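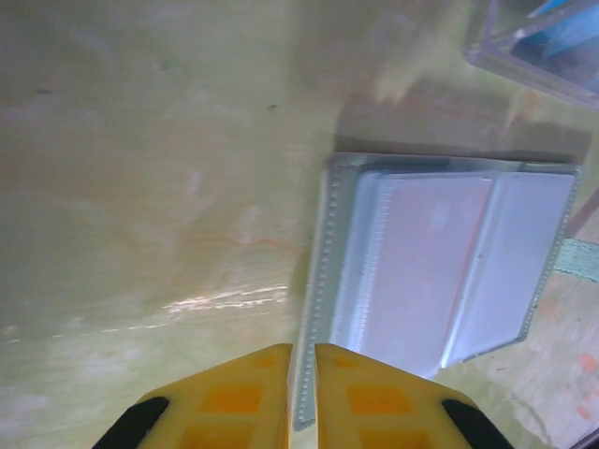

Grostmont open day draws 126, and one patient robot

ULCOMBE, Feb 23, 2024 - The Grostmont workshop opened its doors to the public for an afternoon, and 126 people came in to watch a robot arm handle plastic containers. A fair number of them stayed for longer than they had planned.

The arm, which has yellow fingers with black pads along their outer edges, worked at a tabletop in the main room while visitors stood behind a strip of tape on the floor. Its job for the day was to close its fingers on the rim of a see-through container, lift it and set it down somewhere else. Then it did the same thing again.

"My kids asked when it was going to do something, and I had to tell them it was doing it," said Ita Hayes, who drove over from Trindade with two boys and a bag of sandwiches.

Valdir Camargo, who runs the workshop, told the crowd that thin, clear plastic is harder than it looks. Cameras like edges they can see, he said, and a shiny table throws light back at them. The arm has made 533 tries at the rim grip this winter. Asked how many had gone well, Camargo said "more lately" and moved on to the coffee.

The demonstration had been billed as 20 minutes long. It ran closer to an hour, partly on account of Jeferson Vasconcelos, the technician at the controls, who answered every question in full. One man wanted to know if the arm could be taught to load a dishwasher. Vasconcelos gave him a long answer that came down to no. The man said he had a son like that.

Visitors were also invited to guess how far the fingers open. Cremilda Coutinho, a retired dressmaker, came nearest by holding up her thumb and forefinger and refusing to move them until somebody fetched a ruler. She won a Grostmont mug - one of several boxes of Grostmont mugs, judging by the stack near the exit.

Silvana Barbosa, whose packing firm Trendidus is thinking of renting an arm for its own line, took notes throughout and was less easily charmed. Her staff pack 558 trays in a morning, she said, and they talk while they do it. She would like to see the arm work beside them for a week before anybody signs anything. Camargo said that could be arranged. Barbosa wrote that down too.

The workshop plans a second open day in June, with a longer program and more chairs. Entry will again be free. Children are welcome if they stay behind the tape, and Vasconcelos has asked that people hold their dishwasher questions until the end.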